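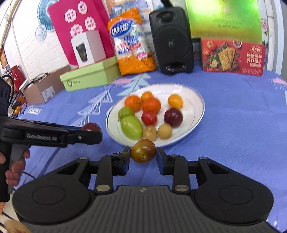
Figure 1. Tomatoes and plums in mixed colours at the white plate, on the table with the blue cloth.

Fruit colour and ripeness at home
Project report, Household and Food Studies, Drastau
Arne Schwerdtfeger and Ragnvald Midtbø
Submitted May 14, 2021

1. Why we chose this topic

At home many people keep tomatoes and plums together in one bowl and choose by colour which one to eat first. We wanted to know how well this works. A red tomato is usually called ripe and a green one is called unripe, but there are also kinds that stay green or yellow when they are ready to eat. With plums it is more difficult, as a dark skin can cover a fruit that is still hard.

Our question was: if a person may only look at a small fruit and not touch it, can this person say correctly if it is ready to eat?

2. What we used

The fruit came from the Grala market and from the small shop Csonka in Pleslow Street. We asked for mixed boxes with small fruit, because small fruit shows more colours together on one plate. In Figure 1 the tomatoes go from green over yellow-orange and orange to red. The plums have darker skins, and one of them is mottled, reddish and green at the same time. This mottled kind was the most interesting for us, and we come back to it in section 4.

We chose a white plate with a thin silver rim. First we tried a brown wooden board, but on the board the dark plums looked almost black and the persons who tested could not see small differences in the skin. The tablecloth is blue with a pattern of trees and clouds. A plain cloth would be better for such a test, and our teacher also wrote this in her comments to the first draft.

3. How we worked

Each person sat at the table and looked at the fruit on the plate. For every fruit the person said one of 3 words: "hard", "ready" or "too soft". After that we pressed the fruit carefully with the thumb, cut it and tasted a small piece. We wrote down the guess and our own result next to each other. When the two of us did not agree about the taste, we cut a second piece and discussed it again.

In total we have 288 notes in the notebook. Some pages were written in a hurry and we copied them again in the evening, so small mistakes are possible.

We washed the fruit before it went on the plate and dried it with a kitchen towel. Water drops make the skin shiny, and shiny fruit was called "ready" more often in our first trial in December. We did not use the notes from that trial.

4. What we found

Red and orange tomatoes were the easiest. Nearly all guesses were correct, and the persons answered quickly. Small green tomatoes were called "hard" almost every time, although a part of them was sweet and soft inside. One person refused to taste a green tomato and we left this line empty.

The dark purple plums were called "ready" by most persons. Roughly 2 out of 3 of these guesses were right. The others were still firm near the stone and tasted sour.

For the mottled plums there was no clear result. The answers changed from person to person, and two times the same person gave a different answer for the same fruit after a short break. We think that the person looks at the red side or at the green side, depending on how the fruit lies. Next time we would turn each plum once before the question.

5. Problems

The light in the room was not the same in the morning and in the afternoon. We noticed late that yellow and orange are easily mixed up in the evening under the lamp. Also the fruit lay at room temperature during the test days and became softer, so the order of the persons has an influence on the results. We did not write down the order in the first week.

6. Work sharing

Arne bought the fruit, prepared the plate and did the cutting. Ragnvald asked the questions and kept the notebook. The text was written by both of us. What was left of the tomatoes we cooked into a sauce, and the recipe is in the appendix.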